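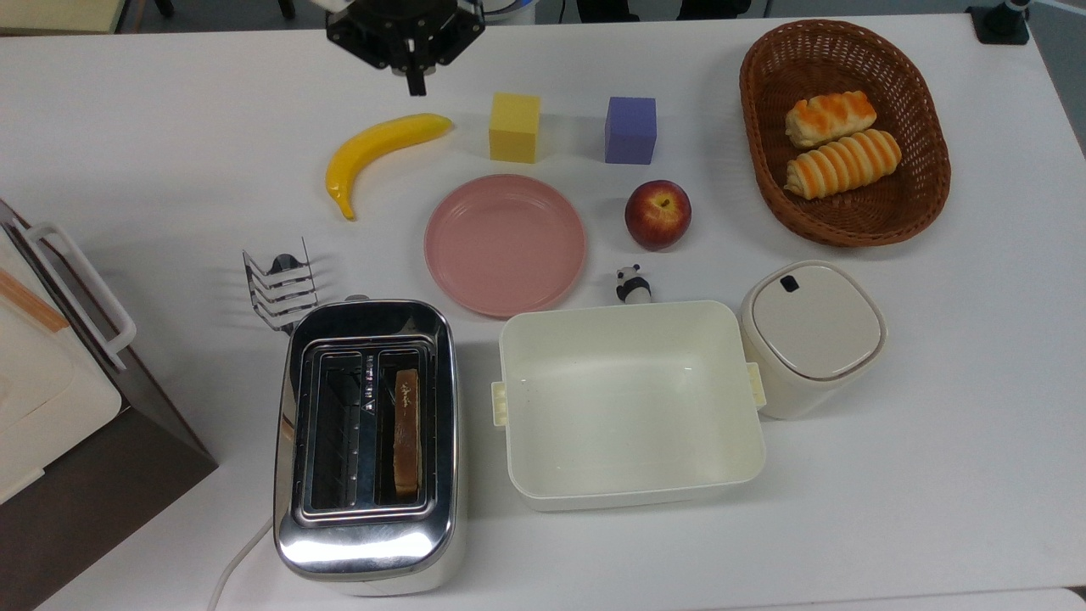
Can a robot arm clear a kitchen table yet?

Parts of it, if you choose the objects and give it time. Light things with a simple shape go well. Anything that has to be pinched by a thin edge still goes badly, and plates are the usual trouble.

What follows is how we set up a table-clearing test at Stescombe. Mihret Ayele wrote the first version and I've changed it since.

1. Pick the objects. Mix easy and hard. A foam cube forgives a bad grasp. An apple can roll. A flat plate needs the fingers to get under or over the rim, so put in at least one.

2. Pick one place for things to go. An open container with low sides is best to start with. Leave the toaster and other large items where they are – the arm has to learn to go around them.

3. Write the instruction the way a person would say it. "Put the banana in the box" is fine. Don't use coordinates.

4. Run each object 13 times. Move it a little between runs and turn it to a new angle. Stop a run after two failed grasps and mark it as a miss.

5. Score the drop as well as the grasp. An object that lands on the edge of the container and falls back out is a miss.

6. Only then try the whole table in one go. Expect a lower score, as one bumped object changes the position of the next.

Our log has 351 runs in it so far. Cubes are close to solved. Taking toast out of a slot is not, and I would leave that for a separate test.

Bethel Tamiru keeps the blank score sheet. Print it before you start – filling it in from memory doesn't work.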